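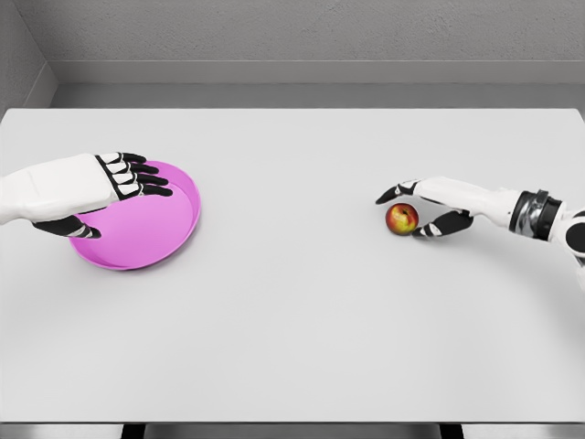

3.2 Cell setup and upkeep

Figure 5. Simulated cell, left hand at the plate, right thumb and index finger open around the apple.

Same table height for all runs. Thumb joint limits re-checked every 2,000 episodes, after Ocampo found drift in the right thumb offset (traced to a stale Loketti config, not the solver). Run 2,599 crashed on load; restarted from the last checkpoint, wrist zero re-set by hand. Contact paramters as in Table 5.

Filed under: Robotics, Simulation
3 comments
Contact G. Ojeda | Back to top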